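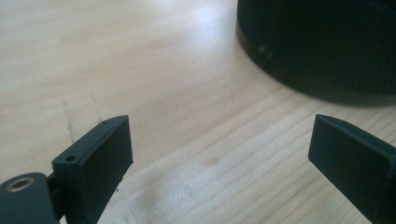 Ticket 651: Clanley table, cloudy patch on the top
Status: Open, waiting on customer
Opened: 2026-09-15

Hi Pikum support! I bought the Clanley table from you in August (the light wood one, order 318) and I love it, mostly. My trouble is the finish. When the light hits it there's a milky white area near the middle, and I can't work out if that's plain old glare off the varnish or if I've gone and ruined it with a hot dish. I did put a casserole down on a folded towel last week, so I'm feeling a bit guilty over here.

What I've tried so far:

Wiped it with a damp cloth and dried it straight away. No change.

Turned off the ceiling light and looked again with a flashlight held low. The pale area seemed to slide along with the flashlight, which I took as good news, but there's a spot the size of a saucer I'm still not sure about.

Rubbed that spot with a little Zokus polish on an old T-shirt and left it 30 minutes. Maybe better? My husband says yes, but he wants his dinner table back.

Also, the grain has some darker tan streaks and thin pinkish bands in it. I like them! I'd just like to know they're in the wood and won't spread or fade on me.

Reply from Pikum support:
Thanks for all the detail. A shine that moves with the light is reflection. A heat mark stays put. Please hold off on any more polish and check the saucer spot in daylight from two sides. Color bands like yours are normal in this wood.

Update from me:
Okay, checked by the window this morning. From one side I can't find it at all, from the other there's a faint ring, very faint. I have a 600 grit pad from the Berhe repair kit but I haven't dared open it. Should I, or do you want to see it first?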